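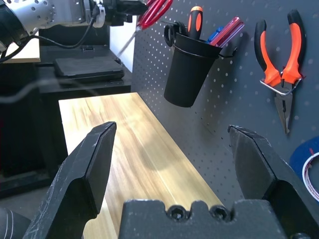

Müzeyyen Duman asked at the outset whether a written rule was of any use if the people standing beside the arm could not recite it, and her question stayed with the party for the rest of the Saturday visit to Onholm.

Home | Visits | Reports | Guidance | Contact

The workshop keeps its hand tools on a pegboard beside the bench, with scissors and pliers hung up and a screwdriver and other tools kept in a cup. Under the Onholm code, no tool may be left on the bench top while an arm is powered, and whoever takes one down must return it before the next run begins.

Fingers are inspected for wear at every 1,000 cycles. Scuffs and scratches are entered in the log but do not by themselves require replacement; a chip or a loose screw does. Reshma Matlala showed us the log for the current set, which held 211 entries, 18 of them unsigned. She accepted that this fell short of the code.

Vinh Mạc raised the matter of cables. The code says only that they should be "kept clear", and the party felt that a stated distance would be easier to check. Onholm has agreed to look at the wording used at Flullusach.

We recommend that the unsigned entries be dealt with by the end of September, and that the cable clause be redrafted before the second visit.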